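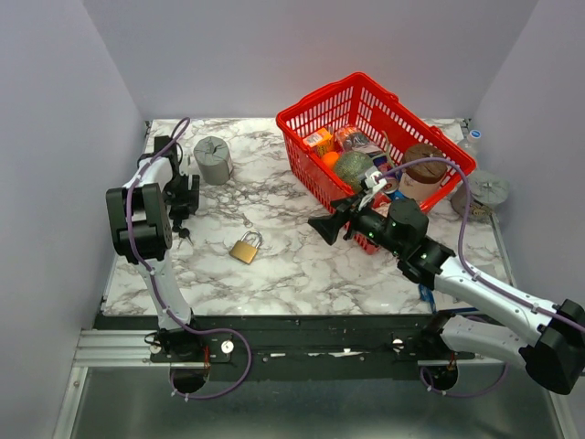
## 4. Collection of Demonstrations

### 4.1 Work cell

All demonstrations were recorded in the Naylor cell, an enclosed tabletop station with two robot arms mounted side by side on a single rail along the front edge. The walls are a plain pale lavender-gray, and the table surface is white with gray marble veining (Figure 2). The veining was kept on purpose. In an earlier study on a plain surface, the learned policy relied heavily on the outline of each object against the background, and it lost accuracy as soon as the table was changed.

Both arms are of the same type and carry two-finger grippers. Their control software, Ekholm, accepts commands from a pair of hand-held leader arms placed outside the enclosure. The operator moves the leader arms and the cell arms follow. Joint positions, gripper opening, and motor current are written to disk together with the video streams. A recording begins when the operator presses a foot pedal and ends when the pedal is pressed again, so that the time spent resetting the table is not stored.

The cables that serve the arms were left in their ordinary routing and were not hidden. They pass through the view of the fixed camera in many recordings and at times cross in front of the objects. No masking was applied at any stage.

### 4.2 Objects and layout

The object set was drawn up by Gemma Heywood and Nhàn Cao with the aim of placing small, hard-to-grasp items next to larger ones in the same view. The central pair for this section is a brass padlock with a silver shackle and a set of keys with black heads. Metal parts of this kind reflect light unevenly and lie very low on the table, and both properties have been a steady source of error in our work on grasp learning. The padlock is also heavy for its size, which matters when it is held by the shackle alone.

A red plastic shopping basket stands toward the right of the table and holds a mixed group of grocery items, among them a small carton, a round green item, an orange one, and a lidded cylinder. The basket serves two purposes. It is the target for the placing instructions, and its contents provide visual clutter that the policy must learn to look past when the instruction concerns something else. A gray cylinder stands toward the back of the table on the left side. Further containers stand near the back right corner. They are treated as bystanders: no instruction names them, and contact with them is noted in the log.

Layouts were not fixed to marked positions. Before each recording the operator received a short written card that gave the general area for each main object ("padlock near center, keys to the left") and was free to choose the exact spot and angle. We found this preferable to a printed grid. When a grid was used in our pilot work, operators became very exact in lining up objects with the lines, and the resulting examples covered far less of the table than the number of grid cells would suggest.

### 4.3 Instructions

Each recording is tied to one written instruction. The instructions fall into two families. Those in the first family involve a single arm and a single object, such as "pick up the keys with the left arm" or "place the padlock in the basket." Those in the second family call for both arms, either in turn or at the same time, such as "hold the padlock with the right arm and bring the keys to it with the left."

The wording was varied. Dorothy Cropper wrote a base sentence for every task, and the other authors then supplied different wordings without seeing one another's versions. Wordings that changed the meaning of the task were removed. A phrase such as "put the lock away" was retained where the basket was the only sensible place for it, even though the basket is not named. The reader should keep this in mind when comparing our language results with those of studies that use a closed set of commands.

### 4.4 Operators and procedure

Recording was carried out by four operators, each of whom completed a training period before contributing to the data. Training covered the handling of the leader arms, the reset procedure, and the rules for ending an attempt. An operator was admitted once Terence Birkett had reviewed a full practice session and found the motion smooth and the resets complete.

Operators worked in short sessions with a pause between them. They were told to move at a natural pace and to correct small errors in the same way they would with their own hands. A missed grasp followed by a second try was therefore kept as a valid example, provided that the task was finished. Attempts were to be stopped only if an object left the reachable area, if the two arms touched, or if the basket was moved far enough to require a new layout.

The starting pose of the arms was varied as well. In part of the data both arms begin from the same rest position. In the remainder, the operator first brought each gripper to a freely chosen point above the table and only then pressed the pedal. Figure 3 gives a view of the cell with the left forearm reaching toward the back of the table and the right gripper in front of the basket. 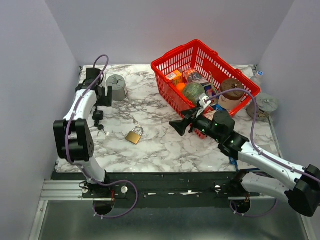 Free starting poses made the recordings slower to prepare, and two of the operators reported that they found it tiring to think of a new pose each time. We nevertheless consider the added effort worthwhile. A policy trained only from the rest position tended to return toward it whenever it was uncertain, even when the gripper was already close to the object. The effect was weaker once free starts made up a substantial share of the training data. Section 6.2 reports this comparison in full.

The right arm presented a particular difficulty. The basket limits the space in which its wrist can turn, and low objects placed near the front wall of the basket can be reached only from a narrow range of angles. Operators dealt with this in different ways. Some moved the object toward the center of the table with a light push before grasping it. Others passed the task to the left arm where the instruction allowed. Both approaches were accepted, and no effort was made to bring the operators into agreement. The approach used was recorded in a separate label, which is released with the data but was not given to the policy during training.

### 4.5 Review and filtering

A total of 2,111 demonstrations were recorded. Each was reviewed once by a person other than the operator, using a viewing tool developed under the Plendico project. The reviewer saw the written instruction and the video and marked the example as complete, incomplete, or unclear. Unclear cases were passed to Kieran Kershaw for a final decision.

Review led to the removal of 217 demonstrations, leaving 1,894. The most common ground for removal was a mismatch between the instruction and the action, for example when the keys were placed beside the padlock although the card asked for them to be lifted and held. Other removals followed from gaps in the joint data or from a foot pedal pressed too late. Demonstrations were not removed on the ground of being slow or awkward. We took the view that judgments of that kind are difficult to apply evenly, and that the learning method should be able to tolerate a reasonable amount of uneven motion.

Of the retained demonstrations, 400 were set aside for testing before any model was trained. The split was made by session and not by single recording, so that no test example shares its reset with a training example. Every instruction family is present in both parts.

### 4.6 Known limits

All recordings come from one cell with one pair of arms, and the lighting inside the enclosure was even throughout. The data should not be used to draw conclusions about strong shadow or direct sunlight. The keys were at times hidden from the fixed camera by the left gripper during the grasp itself, and in these moments the joint data and motor current are the only sound evidence of contact. A smaller follow-up collection in a second cell, with the Purus gripper fitted to both arms, began in September and is not part of the results given in this paper.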